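Cilside Displacement Notices, data card

What this is

A table of 1,986 short news reports and press notices dealing with people driven from their homes by armed conflict, and with what happened to them afterwards: camps, clinics, returns, missing relatives. Each row holds a headline, a one-paragraph summary written by our coders, the country, the month, and a set of tags. The full text of the reports is not included.

We called it a dataset because that is what the file is. Whether it deserves to be treated as evidence of anything beyond what newspapers chose to print is a question we would ask before using it, and we made it.

Where the rows came from

The starting pile was 3,000 items pulled from the Teralari clippings archive with a keyword search. Duplicates went first, mostly the same agency story run under different headlines. Then went the items that turned out to be about floods, sport or a film. The keyword list is in keywords.txt and it is not a good list. It leans heavily on words that English-language desks use, so a local paper that says "our guests from the north" instead of "displaced families" will have been missed. We have no idea how many were.

The search was last run in August and has not been repeated.

Coding

Two coders read every item separately and a third settled the differences. There are 10 tags. Agreement was good on the dull ones (camp named, aid agency named) and poor on the ones people usually write to us about, above all "abduction" and "forced marriage". Reports are vague on these points, sometimes to protect the people in them and sometimes through plain carelessness, and a coder can't tell which. Please don't quote counts from those two columns as if they were numbers of victims. They are numbers of articles.

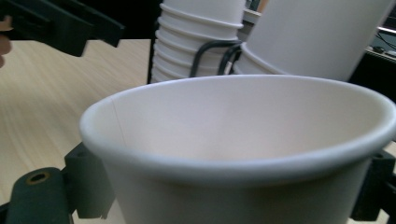

Page last changed: August, 16:40

Files

notices.csv: the main table, one row per item
tags.csv: tag names with the wording given to coders
keywords.txt: the search list
disputes.csv: rows where the coders disagreed, with both answers kept

The Felden release of this data is an older copy with disputes.csv left out. It looks cleaner for that reason and it is worse. If your copy has no disputes file, fetch a new one.

Names and privacy

Names of survivors have been taken out of the summaries, including names that were printed in the original. That does not make anyone safe. A headline, a month and a camp are often enough to find the article again in a few minutes. Do not republish summaries next to photographs, and do not try to trace individuals.

Known problems

Places are spelt as the report spelt them, so one town can appear under 3 spellings.

Rescue claims made by armies and ministries are tagged the same way as those confirmed by a reporter on the spot. We think this was a mistake. Fixing it means reading everything again.

The Xia tool, used to guess the country when a report did not say, is wrong more often near borders. Its guesses are marked "x" in the country_source column. Drop them if the country matters to you.

Use

Free for research and teaching. We would rather it was not used to train anything that predicts where people will flee next, and we doubt it would work.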